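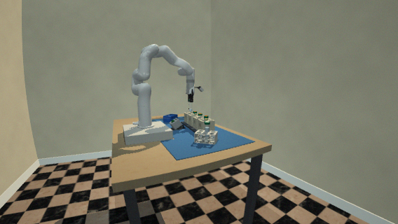

Figure 8.1 A row of five vials on a wooden table, under a robot arm.

Chapter 8
Keeping Samples in Order

A water laboratory receives many small bottles, and most of them look the same. In this chapter we study how a sample gets its name, its place and its record. We follow the town laboratory of Edulbridge, which tests water from 13 wells and from the river Hukance. 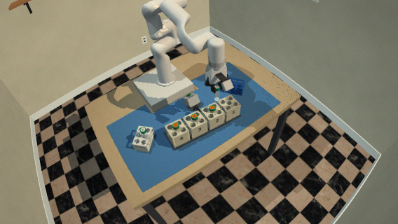 Figure 8.2 Blue rack with square openings, near the corner of the mat.

The label is written before the bottle is filled. It gives the well, the hour and the initials of the collector – nothing more. In November, when the river is high, Edulbridge takes 60 samples in a week, and a missing initial can cost a whole morning of telephone calls.

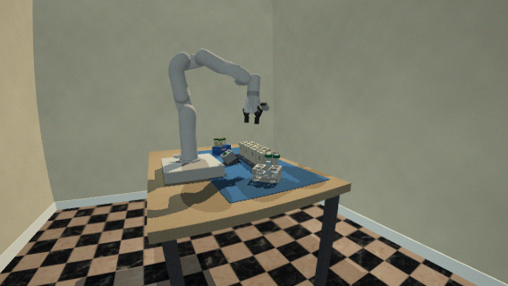

Figure 8.3 Table with a blue mat and a small group of laboratory-style items.

Section 8.2 explains the sample book, and Section 8.3 the rules for storage. A sample that waited longer than 30 hours is written in the book with the word "late" and is collected again.

Before you read further, find out who tests the water in your own town, and how often the results are published.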